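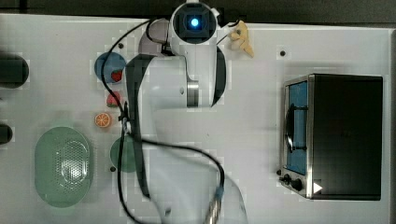

*Wrist cable on the toy kitchen table*

**Arm stops dead when it reaches across the table**

**Hajar Mahrous**

Hello all! I'm having a brilliant time teaching our arm to tidy play food, but it has a fault I can't pin down. On long reaches it halts with a protective stop. It did it 4 times last night, always on the way to the toaster oven, never near the colander. 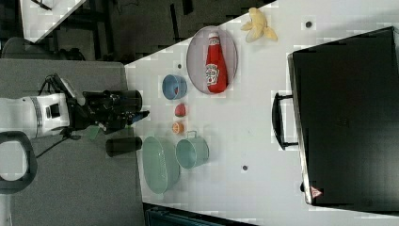
Short reaches are lovely and smooth. I've reloaded the Vidbridge driver and lowered the speed, no change. Payload is set to 3 kg. Any ideas?

**besta_fan**

Mine did this, new controller fixed it.

**Kenza Berrada**

Great puzzle! Before you buy anything, check the cable slack. Power down, support the arm, and look at where the cable is tied. If it goes tight at full stretch, the joint feels the pull and reads it as a bump. Retie it with a bigger loop at the elbow. Then check the payload figure too, 3 kg sounds high for a small gripper. Please don't raise the force limit to get past it!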